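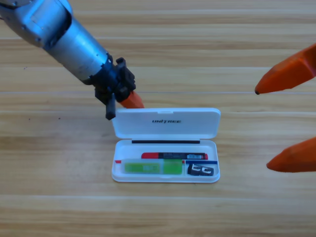 4. Ranger et refermer le plumier Lenis

Vous voilà presque au bout ! Le plumier est fait pour être ouvert et fermé tous les jours, et il vous rendra service longtemps si vous prenez, dès le début, quelques bonnes habitudes – elles viennent vite, vous verrez.

1. Posez le plumier bien à plat sur la table, le couvercle vers le haut et la charnière du côté opposé à vous.

2. Soulevez le couvercle par le milieu du bord avant, doucement, jusqu'à ce qu'il tienne tout seul derrière le bac. Inutile de le pousser plus loin.

3. Couchez d'abord les crayons longs au fond, tous dans le même sens, puis glissez la gomme et le taille-crayon dans la place qui reste. Les stylos se rangent avec leur capuchon.

4. Passez la main à plat sur le contenu : rien ne doit dépasser du bord.

5. Rabattez le couvercle et appuyez avec 2 doigts, un vers chaque coin avant, jusqu'au petit déclic.

Remarque : le bac accepte sans peine des crayons neufs, mais si le vôtre est très rempli (cela arrive à tout le monde à la rentrée), retirez plutôt un ou deux feutres.

Attention : ne forcez jamais sur la charnière et ne lavez pas le plumier à plus de 30 °C. Un chiffon humide et une goutte de savon suffisent pour les traces d'encre.

Pour commander un couvercle de rechange, indiquez la référence Marino 58 à votre revendeur Stindero.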